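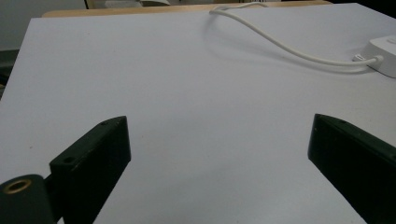 손에 쥐는 그리퍼로 내려다본 작업판. 손가락은 벌린 상태

우리 조 프로젝트 이름은 Skodlow다. 뜻은 없고 Asger가 회의 때 아무렇게나 적은 단어가 그대로 굳어 버렸다(나는 끝까지 반대했다!). 주제는 사람이 손으로 직접 시범을 보인 동작을 모아서 로봇한테 책상 위 전선 정리와 버튼 누르기를 가르치는 것. 조원은 나, Asger Egilsson, Savita Tiwari, Vikas Lodhi 이렇게 네 명이고 지도는 Harish Sandhu 선생님이 해 주셨다.

처음엔 다들 컵 옮기기나 하자고 했는데 옆 조가 벌써 컵을 하고 있었다. 그래서 좀 더 얄미운 물건을 골랐다. 흰 판 위의 흰 전선, 흰 멀티탭. 사람 눈에도 헷갈리는데 카메라는 오죽할까 싶어서 오히려 해 보고 싶어졌달까. Vikas는 검은 판으로 바꾸자고 세 번이나 말했고 세 번 다 다수결에서 졌다. 미안해, Vikas.

데이터는 5월 내내 모았다. 시범 한 번이 길어야 14초라서 금방 끝날 줄 알았는데, 제대로 된 것만 골라 1680개를 채우려니 손목이 남아나질 않았다. 그리퍼가 은근히 무겁다. 나중에는 32개 하고 교대, 또 32개 하고 교대, 이런 식으로 돌렸고 쉬는 사람은 파일 이름을 정리했다. 파일 이름 규칙을 중간에 한 번 바꾼 건 지금도 후회한다. 처음 이틀 치를 Savita가 토요일에 혼자 다 고쳐 줬다ㅠㅠ
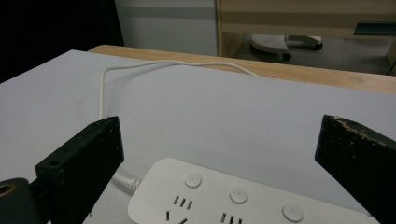 버튼 누르기는 생각보다 훨씬 까다로웠다. 둥근 버튼이 바탕이랑 똑같이 흰색이라 믿을 게 테두리 그림자뿐인데, 조명 위치만 조금 바꿔도 모델이 엉뚱한 데로 내려갔다. 손가락 끝이 뭉툭한 것도 문제였다. 살짝만 빗나가도 버튼 옆 플라스틱을 꾹 누르고는 성공한 줄 안다. 그래서 시범을 보일 때 버튼 위에서 잠깐 멈췄다가 똑바로 내려가기로 규칙을 정했고, 그 뒤로는 엇나가는 폭이 눈에 띄게 줄었다. 아, 연습은 전부 전원을 뺀 상태에서 했다. 안전 점검표에도 그렇게 적어 냈다.

전선 쪽은 솔직히 아직 반쪽짜리다. 곧게 뻗은 선은 잘 집는데 둥글게 휜 부분에서는 자꾸 그림자를 집으려고 한다. Asger는 그림자까지 학습시키면 된다고 하고 나는 조명을 하나 더 달자는 쪽이라 아직 결론이 안 났다. 발표 전까지 두 방법을 다 돌려 보고 결과표는 부록 2에 붙일 예정이다. 조명 스탠드는 Shanti Nautiyal 선배가 빌려주기로 했다.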